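Grernholm > Workshop > Two-Arm Cell > Minutes

Minutes of the cell upkeep meeting, August

Last updated: August, 4:10 p.m.
3 comments | 2 shares

Present: Hendrik Dierckx (chair), Ilse Hendriks (minutes), the Bundum bench team, and two of our friends from Van Rooij, who were kind enough to drive over and even kinder to bring pastry. Apologies came from the Wistari side, who had a delivery to meet.

1. Last meeting's notes
Read through and accepted, with one correction. The spare gripper fingers live in the tall cabinet, second shelf, and have done so since spring. Ilse will relabel the shelf so the next person doesn't go hunting as she did.

2. Left arm wrist
Hendrik gave us a good long account of the wrist joint on the left arm, which had been stopping short at the end of its swing. He took the wrist cover off, found a screw that had backed out, and put it back with thread lock. The arm has now run 34 cycles without a fault, and everyone was very pleased to hear it. We agreed to leave the speed where it is for the time being and look at it again next month — there was some feeling that we could go faster, but no great hurry.

3. Base plates and rails
The mounting bolts were checked on both sides and 2 on the right base plate took a little more turning. Van Rooij suggested paint marks across the bolt heads so that any movement shows at a glance, and we liked that very much. Bundum will do it before the next long run.

4. Cables and table layout 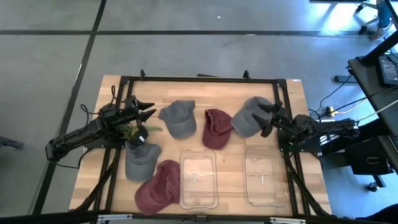 Cable care took up the longest part of the afternoon, and Ilse would like it noted that the discussion was a cheerful one throughout. The left arm carries its slack in loops over the forearm and wrist, with another length curving under the elbow back to the table edge, and Hendrik wants that lower one clipped so it can't rub there. Over on the right, the power brick and the small yellow-and-white plug are down on the floor by the desk, and both are to go up on a shelf bracket. For the cap task we'll stay with 5 caps, gray and maroon mixed, and keep the two clear containers on the near half of the table. Van Rooij asked whether the grippers should start open, and yes, please, both of them, every time.

5. Anything else
The homing routine is to be run at 7 each morning by whoever opens up. Wistari's offer of a spare motor was accepted with many thanks, and Hendrik will write to them.

Actions: Bundum, bolt marks. Hendrik, cable clip and letter to Wistari. Ilse, shelf label and floor bracket order.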